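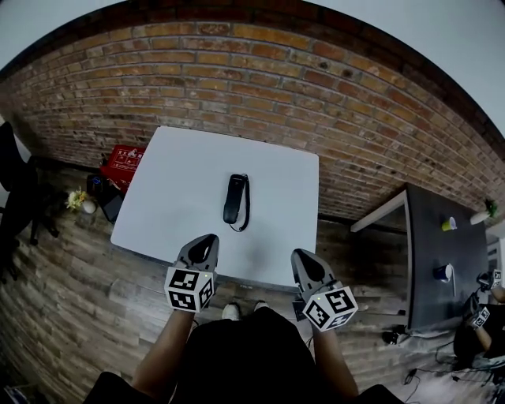
The phone on the white table.

Pivo word guide: progress report to the Flelum fund
June
By the project editor
Print this page | E-mail this page

This report covers the second half of our work on the Pivo guide, a small reference book of English words which learners mix up. As agreed with the fund, it will be printed as a paperback and also put on the web as free pages. The report follows the headings in your form, except that I have put money at the end.

1. Entries

The plan was for 400 entries. At the end of this period 30 of them are still not written, and the others are in draft or better. An entry treats two or three words together: for example "historic" and "historical", "continual" and "continuous", "farther" and "further". For every word we give a short meaning, two sentences of use, and a note on the mistake we have met most often.

The unwritten entries are mostly the small words. We left "by" and "until", "since" and "for", "in time" and "on time" to the last, which was my decision and I think now it was wrong. They need more space than "stationery" and "stationary", where a reader wants only to know which one is the paper. For "by" and "until" my draft is already two pages and I am still not satisfied.

2. Spelling

In the first report I wrote that we would show both British and American spelling in all places. We tried it for the letter C and the page became hard to read. We now use Canadian spelling in the text and give the others in a table at the back. This has one consequence that the fund should know. "Practice" and "practise" need a full entry for our readers, and the same is true for "licence" and "license". The entry on "metre" and "meter" was also made longer, as the parking meter keeps its own spelling everywhere.

3. Old examples

You asked us to reconsider the examples taken from the 1846 handbook. We have done this. Of the sentences we had borrowed, we keep 10, each with a note that the use is old. The rest sounded strange to learners, and in a few the word has changed its meaning so much that the sentence taught the opposite of what we wanted. "Nice" in the sense of "exact" is one of those. I was sorry to take it out, but it can go in the introduction.

4. Reading by learners

The evening class at Tôn read the letters A to F and marked every sentence where they had to stop. Their marks were very useful. They stopped often at our explanations and seldom at the examples, so the explanations have been rewritten with easier words. We do not say "denotes" any more. We also took out most of the grammar terms, but "noun" and "verb" stay.

One request came back several times: they would like to know how the words sound, not only how they are written. "Lose" and "loose" were mentioned, also "desert" and "dessert". We had no sound signs in the plan. I propose a simple line such as "rhymes with shoes", only for the pairs where the sound is the problem. This does not need extra money.

5. Layout and print

Flemon has sent sample pages in two sizes. The smaller one is cheaper, but the example sentences break in bad places and the italic is hard to see. I ask the fund to agree to the larger size. The price is inside the amount already given for printing.

The index is not started. It must wait for the final page numbers.

6. Money

Spending is within the budget under all headings except copy-editing, where we are a little over. The second reading of A to F was not foreseen. I suggest to cover it from the travel heading, which we have hardly used - please confirm if this is allowed.

7. Next period

- finish the small words
- second reading, G to M
- spelling table
- permission for two long quotations (letters sent, no answer yet)

Print this page | E-mail this page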